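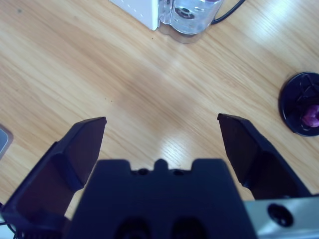
I've been paying my own way through a year of bread baking and kept every receipt, so I'm going to post what it cost. Thread.

I baked 122 loaves between last New Year's and today, December 31, 2024. Nearly all were the same plain sourdough. A few were rye, and I stopped making rye in August when the kitchen got too warm for it.

Flour was the biggest line. I started with the small bags from the grocery store in Jukstead, then split a bulk order with Noeline Kerslake down the street. Buying in bulk cut my flour cost by almost 30 percent.

The bulk order has a catch. You have to store it. I lost part of one sack to pantry moths in the spring and had to throw it out, along with an open bag of rice and the oats. Lidded buckets since then, and no moths.

Electricity surprised me. I preheat for 45 minutes with a heavy pot in the oven. I tried a shorter preheat of 20 minutes and the crust came out paler but the loaf was fine. My family couldn't tell them apart when sliced.

I now use the short one on weeknights and the long one if somebody is coming over.

Someone will ask about the recipe. 1120 grams of flour makes two loaves in my pots. Water depends on the flour. I go by feel now, and for the first two months I went by a chart from Trevor Bergeron's class and should have stuck with it longer.

Trevor's class was the best money I spent. One evening, six people, and he made us all shape the same piece of dough over and over until it tore. I had been shaping too loosely for years.

Worst money: a proofing box. It holds one loaf and takes up as much counter as the toaster. The oven with the light on does the same job. I sold the box to Damian Kofler at work, and he likes it, so fine.

Also not worth it for me: the fancy scoring tool. A razor blade on a coffee stirrer works — you do have to put it away properly if there are kids in the house.

Worth it: a digital scale that reads past five pounds, a plastic bench scraper, and a second pot. The second pot meant I stopped heating the oven twice for one batch of dough.

On the starter. I fed mine every day at first and poured most of it down the sink. Ayane Higuchi told me she keeps hers in the fridge and feeds it once a week. I switched and wasted a lot less flour. It is slower to wake up, so take it out the night before.

Did I save money? Compared with the cheap sliced loaf, no. Compared with the bakery loaf I was buying before, yes, once I leave out the proofing box.

I'm leaving out my time too. Most of it is waiting, and I was home anyway.

Next year I want to get rye right. If you bake it in a hot kitchen and it doesn't turn to glue, tell me what you do.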